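Robot Learning from Examples, handout 5
Collecting with the hand-held gripper
Notes: Dorota Grabowska. Corrections to Aisyah Jugah please, she keeps the master copy.

Read before the November lab. Bring a laptop with space on it, last year people turned up with full disks.

Recap from last time
Policy = thing that maps what the camera sees to what the hand does next. We train it by copying people. So whatever the people did, good or bad, is what you get back. Bad examples do not average out, they just teach a muddle.

What counts as one example
Starts with gripper clear of the object, ends with gripper clear again. One task per recording. If you drop something and pick it up, keep it, but tick "recovery" on the sheet. If you stop to talk to someone, bin it.

Target is 200 per pair of students for the Wijaya set. 100 by the half way check. The pilot group got 54 usable ones in their first session so it is doable but not if you start late.

Where the variety should come from
- start position of the object (move it every time, properly, not a nudge)
- which way up it is
- lighting, blinds up and blinds down
- who is holding the gripper. Swap often
Not from you going faster and slower. Keep a steady pace. Jerky hand = blurred video = the tracker loses its place and we have to throw the recording out.

Soft things
Rigid blocks are nearly solved, see Bullow notes. Cloth, padding, straps and cable are where the Iler model from handout 4 fell over. They change shape when you squeeze, and they hide the fingers from the camera, so the model has to guess how far closed it is. Black on black is worst, edge of object and edge of finger run together. We want plenty of these in the set and not just the easy ones. 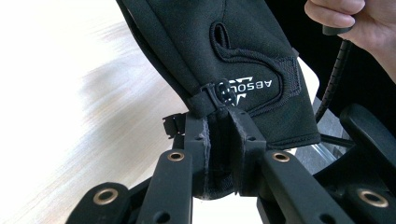
Fig. 1. Padded black glove strapped over the two central fingers. Brass bushings are the linkage pivots.

Things to check in your own footage
Can you tell finger from fabric? Pause on five random moments and try. If you can't, write "occluded" in the notes colum, don't delete.
Other hand in view is fine for two handed tasks. Say so in the label.

Labels
Short, plain verb first. "pull strap through buckle" good. "glove thing 2" no use to anybody.
Upload to Stilis the same day, one folder per pair, sheet goes in the same folder. Do not rename the files afterwards, the sheet points at the orignal names.

For next time
Write half a page: which of your examples would you leave out of training and why. Then train with and without them and bring both curves.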